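Werkstattbuch Trerkalier, 15. Juli 2024

Heute endlich das Abtropfgestell Isside auf dem Tisch gehabt, und ich bin ganz begeistert! So dünner Draht, und die Teller stehen trotzdem brav schräg hintereinander. Yiran hatte den Steg nach der letzten Runde flacher gebogen, das merkt man beim Einstellen sofort (es hakelt nichts mehr). Abstand der Stege jetzt 26 mm, den lassen wir erst mal so. Belastung laut Ramil bis zu 430 g je Fach, müsste man noch mal nachwiegen.
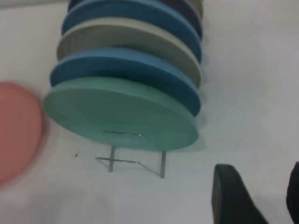 Isside mit fünf Tellern: vorn Mintgrün, dann Blau, Beigegrau, wieder Blau, hinten Dunkelblau.

Die Farben machen richtig Spaß, vor allem das Mintgrün mit den feinen Sprenkeln! Sarahí hätte lieber zwei grüne, ich nicht.

Offen: Variante Pemia mit 7 Fächern biegen, Draht dafür bei Moncrieff bestellen (50 m). Consolacion fragen, ob sie im August die Tassenhalter übernimmt. Füße noch entgraten.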